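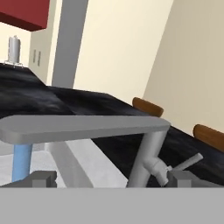
Mircea says the names should be read by row, the way they sit on the wall in Vastinmont, and that alphabetical order would take the families apart. He said it on the phone before I had my coat off, and he was still saying it when I sat down at the kitchen table with the list. I told him I would think about it.

There are 1,043 names. The remembrance is in January, in the lobby of the county building, and the county executive's office has given us the lobby until 4 in the afternoon. At the pace we read last year that is too many names for the time, with a proclamation and two speeches in front of them. I timed myself at the table tonight with the first page. I was slow on the Romanian names and had to stop for a drink of water.

Last year we read a selection. People were polite about it, but a woman from Skosley had come with her sister to hear their grandfather's name, and it wasn't in the part we read. I wrote her a letter afterward. She wrote back and was kind. I still have it in the desk.

So the choice is to read all of them or to read none and light the candles in silence. Mircea is for all of them, with four readers at two lecterns taking turns, so that there is no walking back and forth. I am for all of them too, I think, but the speeches have to come down. I called the executive's office in the morning and got Senan Phelan. He was pleasant. He said the executive would keep to the text of the proclamation and a short greeting, and he asked whether the legislators could each have a word. I said one of them could, on behalf of the rest, and they should settle it among themselves. He said he would pass that along. I don't expect it to be popular.

Senan also asked who would stand where for the signing. They want the photograph taken at the table with the survivors seated and everybody else behind. There are two survivors coming this time. Mrs. Steiner will be brought by her son and needs a chair with arms. I wrote that down twice, once on the list and once on the calendar, after last time.

The choir from Givosora House can give us 13 singers if the bus is paid for. It is. They will do one piece before the names and one after, both in Yiddish, and I need the English words for the program. I have the first. The second came over with a verse missing and I have asked for it again.

Worked on the program after supper. Took out the paragraph on the history of the ceremony, which has been printed every year and which I wrote myself. That gives room for the towns. If we read by row, people will want to follow along, and the towns at least should be there in print – Mircea is right about that much. The rows keep a father next to his children. In my alphabetical list the married daughters are pages away from him. I had not noticed until I went looking for one family to see.

Called him back at nine and told him by row. He said good and asked about parking.

Still to do: the missing verse, the chair, the second lectern (the county has one, the library may lend another), candles, a note to the woman in Skosley with the starting time. I would like her to have it before the invitations go out. Also ask Senan if the lobby doors can be kept shut during the reading. Last year people kept coming through to pay their taxes.

Bed late. Read page two over again first and did better with it.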